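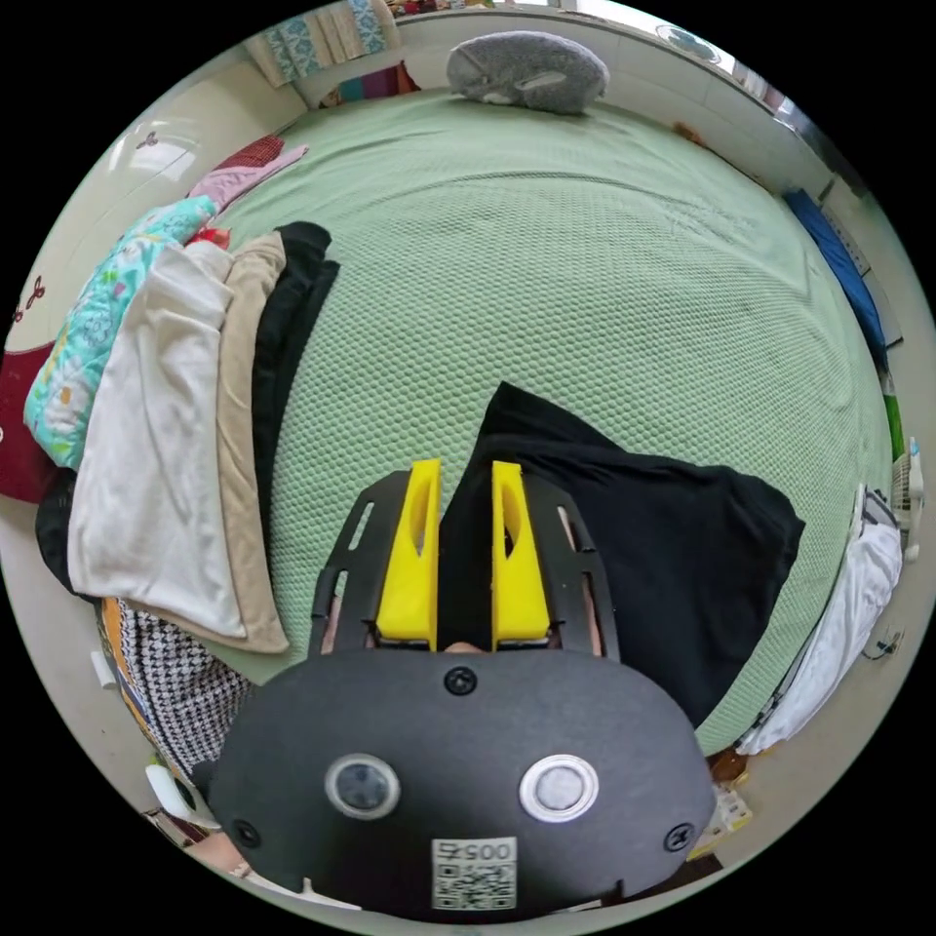 Cilach Robotics Club
Hand-Held Gripper Sheet: Home Sessions, Laundry Folding
September revision, with comments from the last round of checks

Fill this in before you pick anything up, and again when you stop. Mark each line OK, FIX or N/A. If you write FIX, add a comment, even a short one. I love reading your comments and they are how this sheet gets better!

Session log number: 318
Project: Zarent (soft goods)
Session type: home, bedroom
Started: 4:10 p.m.

PART 1. THE GRIPPER

1.1 Housing closed, no cracks or gaps along the shell. OK

1.2 All housing screws snug. OK
Comment: Finger tight plus a quarter turn with the short driver, and then leave them alone. The team at Jirgate stripped a thread last spring by going further and it cost them an afternoon.

1.3 Yellow fingers seated on the slotted frame, no wobble. OK
Comment: Wiggle each finger sideways as well as front to back. Side play is the one that gets missed.

1.4 Finger edges smooth, no burrs or loose printed strands. FIX, then OK
Comment: Small burr near a tip. Sanded and wiped. Great catch, and exactly the kind of thing that would have pulled a thread in a knit top.

1.5 Fingers open and close fully without sticking. OK
Comment: Ten slow squeezes, then 10 at working speed. Listen for the click. If you hear it, stop.

1.6 Lenses clean, wiped with the soft cloth only. OK
Comment: Please, please not your sleeve.

1.7 Sticker readable and number copied into the log. OK

1.8 Squeeze count since the fingers were last changed: 3,033. FIX
Comment: We agreed on fresh fingers at 3,000 and I should have swapped these before the session. They still look good, but the rule is the rule. New pair goes on tonight. The warning in the log now comes up every 1,000 squeezes so we have time to print spares.

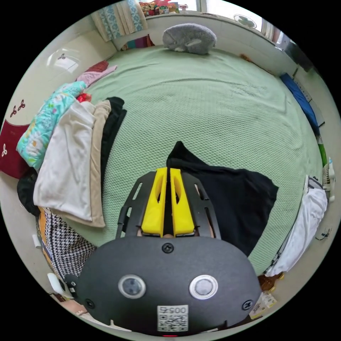 Can I use a gripper at home if my partner for the session is running late?
Wait for them. Two people sign this sheet, and the second one has to be in the room before the first garment is picked up. You can use the time to do all of Part 2, which only needs one person.

PART 2. THE WORK AREA

2.1 Permission from an adult in the household, written in the log. OK

2.2 Work surface soft, steady and wide enough for a full spread of the garment. OK
Comment: Beds are wonderful for this. The textured spreads give the cloth some hold, so it doesn't slide away when you go in for a corner. Smooth the big wrinkles first or you will end up pinching the spread along with the shirt (I have done this more than once).

2.3 Floor clear where you will stand and step. FIX
Comment: Small packages and loose bits get pushed to the floor when people clear a bed. Move them to another room. You are watching the fingers, so you won't be watching your feet.

2.4 Cords out of reach of your feet and of hanging cloth. FIX
Comment: Check both sides of the bed. Tuck up any towel or sheet that hangs over the edge before you start.

2.5 Fans off or turned away. OK
Comment: Moving air lifts light fabric. It also dries out your eyes when you are concentrating, so have a drink of water between runs.

2.6 Pockets, pins, zippers and buttons checked on every garment. OK

2.7 Private things put away. OK
Comment: Mail, photos, medicine, anything with a name on it. Ask the family to take one more look after you think you're done.

2.8 Finished stack kept to one side, away from the garment in hand. OK

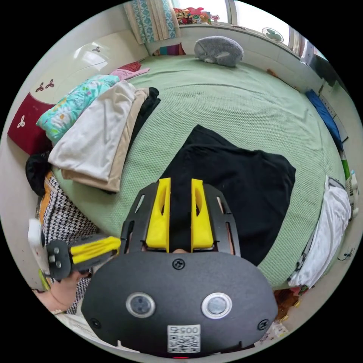 Perihan Ertürk
Safety Lead and Build Mentor, Cilach Robotics Club

PART 3. HANDS AND BODY

3.1 Sleeves pushed up, rings and bracelets off. OK

3.2 Long hair tied back. OK

3.3 Free fingers kept away from the jaws. OK
Comment: The pinch is mild but it still surprises you. When you work with a gripper in each hand, don't let the tips cross. Come in from the two sides and meet at the cloth.

3.4 Back straight, knees bent or kneeling. FIX
Comment: My biggest worry with beds! They are low and everyone hunches. Kneel on a pillow if the mattress is low, and switch off with your partner before your back complains.

3.5 Rest taken between garments. OK
Comment: Dark clothes take longer because the folds are hard to see. Slow down for them and add a rest. Trương had the good idea of mixing dark and light pieces so the hard ones don't all land at the end, and we're doing that from now on.

PART 4. CLOSING UP

4.1 Gripper powered off before it goes in the case. OK

4.2 Fingers wiped, lint picked out of the slots. OK
Comment: A dry toothbrush works really well.

4.3 Garments checked for snags and handed back folded. OK

4.4 Room put back the way you found it. OK

4.5 Open FIX items copied to the shop board. OK
Comment: 1.8 is the only one still open. 2.3, 2.4 and 3.4 were sorted out before the first run.

Checked by: P. Ertürk
Second signature: Trương
Stopped: 5:35 p.m.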